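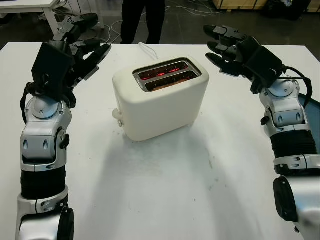

Figure 3. White two-slot toaster on a white tabletop, heating elements lit, a robot arm on either side.

4.2 Late testimony and what the record keeps

Second problem: timing. Witnesses called by a legislative inquiry don't arrive in the order the inquiry wants them. Some come early and say little, others hold out for months and then sit down in the last weeks, when the draft report is half written. We wanted to know if the late ones get used.

Short answer, less than the early ones. Longer answer below.

The Wirnia inquiry is our main case. Set up by the state assembly to look into how the Uter water contract was awarded, it ran two years and left a transcript of 3,900 pages, all of it public except for the closed sessions (see 4.4). We coded every witness appearance, 308 in total, by date, by whether the person came freely or under subpoena, and by how many times the final report cites them. Repeat appearances are counted separately. Staff interviews that never made it to a hearing room are not counted at all, and this is a real gap.

Coding was done by hand, twice. Where the two passes disagreed we went back to the page. Most disagreements were over what counts as a citation: the report has a habit of saying "several witnesses told us" with no footnote, and we left those out. A looser rule would raise the numbers for everyone, early and late, but probably not evenly. Not tested.

Of the 308 appearances, 22 fall after the inquiry's own published cutoff for evidence. These are the ones we call late. All 22 were by people the members had asked for by name at least once in open session, so it is fair to say thier testimony was wanted. Several were senior staff in the executive's office. Two were married to officials who had already testified, and both had turned down earlier letters through their lawyers. The report cites the late group mostly in footnotes and in the appendix. The main chapters on the award decision lean on testimony taken in the first six months.

Why? Three readings, not exclusive.

Drafting order. Chapters were written as the hearings went on and were hard to reopen. The clerk's log supports this. The chapter on the contract award was closed in December and the log shows only small edits after.

Bargaining. Late witnesses got terms. Limited topics, a set end time, counsel in the room, sometimes no recording. In one session the agreed limit was 50 minutes and the first part of it went to arguing about the limit. Hard to get much out of that for a report.

Content. Maybe they just had less to say. We can't rule it out. A good share of the late answers are some version of "I don't recall," but so are plenty of the early ones, and the rate looks close enough that we would not build on it.

The Fung hearings make a useful comparison, though smaller. There the chair refused to set a cutoff and the report was held back untill the final witness had been heard, on 29th June, with chapters still open. Late testimony is cited in the body of that report, often at length. Same type of witness, same type of terms. This points toward drafting order as the main driver, at least for these two cases. Two cases is two cases.

Press coverage runs the other way in both. Late witnesses draw far more attention than early ones, partly from the long wait, partly from who they are. Readers following the Wirnia inquiry through the news would think the late sessions decided it. A reader of the report would hardly notice them. We come back to this in section 5, where the Zasinix archive of local news is used to match stories to hearing days.

One caution on subpoenas. Wirnia issued them and then often withdrew them once a date was agreed, so a witness listed as voluntary may have been under real pressure the week before. We coded by status on the day. Coding by first contact instead moves some early witnesses to the compelled column and leaves the late group almost unchanged. The full table is in Appendix B, with both versions side by side.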